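Workshop tips: chain care for hired and touring bikes

Reading time: 2 minutes

A touring chain should be checked for wear every 533 km, or sooner after gravel or rain. Use a drop-in gauge on the lower run, with the chain on the middle sprocket. Replace at 0.5 per cent on 11-speed systems.

Cleaning
Brush off loose grit before applying degreaser. Wet the chain, wait two minutes, then turn the cranks backwards through a folded rag until it comes away clean. Rinse with water from a can. A pressure washer drives dirt into the hub and bottom bracket seals.

Lubricating
Put one drop of Drivano dry lube on each roller, on the inside of the lower run. Leave overnight and wipe the side plates. Do not oil disc rotors or pads. Contaminated pads are replaced.

Child trailers
Check the hitch pin and safety strap before each ride. Tyre pressure is printed on the sidewall. Store trailers off their wheels from October 2024 until the season reopens.

Contact Tranaria Cycle Hire | © Tranaria | Back to top

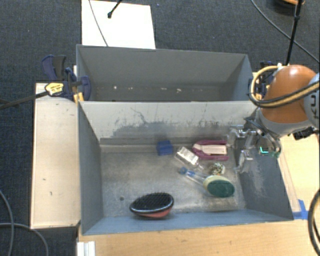

Open-topped metal bins, front one with a stained floor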